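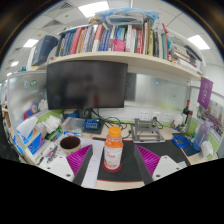

11 July 2018 — posted by the author of this blog

We use cookies to keep this site running. By staying on the page you accept them.

I took the afternoon off work to go to the open day at Kinoshita. They have an office on the second floor of the Serley building, and they let people in for 2 hours at a time.

The first part was a talk on Cusus, their project on teaching machines to pick things up. The speaker said they want 300 recorded grasps for each kind of object before they move on to the next kind. Then we went through to the desks.

I had expected a big arm behind a fence. What I got to see up close was a hand-held gripper with two soft ribbed pads, and the objects were ordinary ones like drink bottles and mugs. I liked that. I asked why the pads have ridges and was told it helps with smooth plastic. 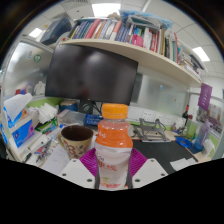 The bottle between the two purple pads.

We were let in 8 at a time, so there was a wait in the hallway — bring something to read. Parking was $47 in the garage next door, and I will take the bus next time.

Stedov, one floor up, is holding its own open day in August. They work on sorting machines for warehouses. I signed up at the front desk on my way out and will post again after that one.

Last updated: same day, to fix the parking price.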